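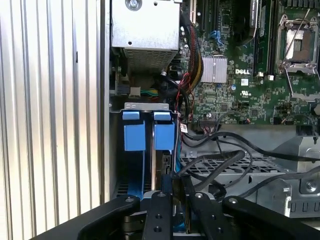

Clendari's "free forever" plan gets a second look

Clendari, the Android farming puzzler from Dranell, went free on 10th June, and a few of you wrote in asking whether it's worth the download now that the price tag is gone. I put it on an old phone and a newer tablet and played until I got bored, which took less time than the store page would like.

First, what "free" means. The old paid version gave you the whole map, all the seed types and no ads. The new one gives you the first valley and five lives that refill slowly. Everything past the bridge wants coins. You get 10 coins a day for opening the game, and the bridge costs 500. You can do that math yourself. Dranell's announcement calls this "a more welcoming start for new players." I'd call it a toll booth.

People who bought the old version are supposed to keep what they paid for. Rania Semaan, who has been playing since the beta and writes to us more than most, says her save came across fine but her unlocked seeds went gray until she signed in with a Kernent account. She hadn't needed an account before. The update notes mention it in one line near the bottom, under a paragraph about new hats.

The app also asks for your contacts. There is a friends list, so I can see the excuse, but it asks on first launch, before you've met the friends list or anything else. I said no and the game ran fine. Say no.

Now the part that fills our inbox: the unlocked copies. Within days of the switch there were sites offering Clendari with unlimited lives and every valley open. Please don't. Seung-woo Nam tried one on a spare phone and it wanted permission to read texts and draw over other apps, neither of which a game about turnips has any use for. The coins showed up as promised. They vanished the next time the game went online, and the save went with them. The sites all claim to be tested and safe, and I've yet to see one say who did the testing.

As for the game itself, it's decent. The early puzzles are well built and the rain levels are still the best thing in it. Ads run between levels and you can skip most of them after a few seconds. It runs hot on my old phone — hot enough that I took the case off — and the battery dropped faster than it did with the paid version. The tablet had no trouble.

If you want something in the same line without the meter running, Moussa is older and plainer and costs a couple of dollars once. It has no daily reward, no hats and no account. I went back to it this week and lost an evening.

Dranell says a "full unlock" purchase is coming to Clendari in September but hasn't given a price. Maybe it will be fair. I've heard that one from game companies before, so I'd hold off on buying any coins — the 1000 pack especially, with its flashing "best value" sticker — until there's a number to compare it with.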